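Kitchen Tips from the Gripper People
Filed under: Dishes, Counters, Small Disasters

For most of March our lab at Stemgate did other people's dishes. We weren't paid for it, and several of the other people would have preferred we stop. The point was to teach a robot arm to clear and stack crockery by having humans do it first, holding a pair of hand-held grippers, while a camera on each one recorded everything from the gripper's point of view. No robot in the kitchen, no arm bolted to the counter, only a person with pincers for hands trying to look dignified.

We came away with 2,377 usable demonstrations, one result we trust, and a set of household habits that have outlasted the project. The habits are what this page is for. The result is mixed in where it helps.

Rim first, always

If you pick up a bowl with your fingers, you cheat. Your thumb goes over the edge, the other four cradle the underside, and your palm makes up for whatever the rest of you got wrong. A two-fingered gripper has no palm. It pinches the rim or it does nothing useful.

Pinching the rim is the better habit for people too, at least with greasy dishes. One finger pad inside, one outside, as far down as you can get before the wall starts to curve. Lift straight up an inch, wait, then move. The waiting matters. In our data the demonstrations with a short pause after the lift were the ones the arm learned from most readily, and in my own kitchen they are the ones where I still own the bowl afterward.

Wide, shallow bowls are the worst offenders. The wall leans outward, so a sideways squeeze wants to slide up and off. Tilt your wrist to match the wall and the problem mostly goes away. 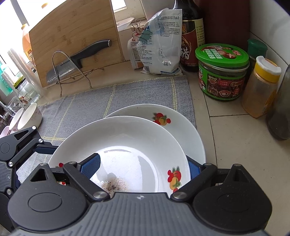 Harish Lodhi wrote in after the first version of this page to say that he has been lifting bowls by the rim for 16 years without a grant, and could we please tell him what to do about the stack underneath. Fair enough. With nested dishes, the thing you want is never the only thing that comes up. Hold the lower one down with your free hand, or your free gripper, and peel the top one off at a slight angle to break the contact. A straight pull brings the whole family along.

Put something under it

A woven placemat does more for a dish than any amount of care. On bare tile a bowl skates away the moment you touch one side of it. On a mat it stays put while you get your grip sorted out. We ran the same stacking task both ways, and the arm trained on mat demonstrations dropped fewer dishes even when we took the mat away again. Kanchan Thakur thinks the people doing the demonstrating were simply calmer. I think she's right, and we have no way to measure it.

Any mat with a bit of texture will do. Smooth plastic ones are tile with ambitions.

Leave the counter alone (within reason)

Our first batch was recorded on a counter cleared for the purpose. It was lovely. The arm trained on it worked well until it met a bottle of soy sauce, at which point it lost all interest in bowls.

So we went into real kitchens and stopped tidying. Jars stayed out, knives stayed in their stands, bags stayed clipped shut wherever they had been leaning. Models trained on the messy counters did better in kitchens they had never seen, and that is the result I mentioned. Adding more clean-counter demonstrations, up to 1,000 of them, made very little difference.

The household version goes like this:

Keep a work zone the size of one placemat clear and let the rest be a kitchen. You will keep a small patch tidy. You will not keep a whole counter tidy, whatever you told yourself on Wednesday.

Tall things at the back, near the wall. An elbow travels farther than you expect, and a gripper has a very long elbow.

Knives go in a stand or a block, blade covered or facing away from the side you reach in from.

Binder clips are better than bag clips. They are cheaper, they grip harder, and you already have a drawer of them at work.

Crumbs, powders and whatever that is

Tip out dry residue before you wet the dish. Spice powder in the bottom of a bowl turns to paste under the faucet and then takes three times the scrubbing. A dry paper towel, one wipe, then water. Rajkumari Kaushik taught us this with some force after we had stacked a whole evening's dishes, powder side down, onto her clean ones. The stacking, I should say, was flawless. Our scoring sheet had no box for "disgusting." It has one now.

Glare

Glossy glaze next to a window throws back enough light to hide the edge of a bowl, from a camera and from you. We lost roughly 30 recordings before Sarita Kushwaha suggested working before the sun came around to that side of the building. If you keep leaving a film on your white dishes, turn them under the light once before they go on the rack.

Wipe your fingers

Gripper pads pick up oil and quietly stop gripping. So do you. We wiped the pads with dish soap and a damp cloth every few dishes, dried them, and carried on. Harish Pandey keeps a folded towel tucked into his waistband for the same purpose and has yet to break anything of mine – he is the only member of the team who can say so. The saucer was me.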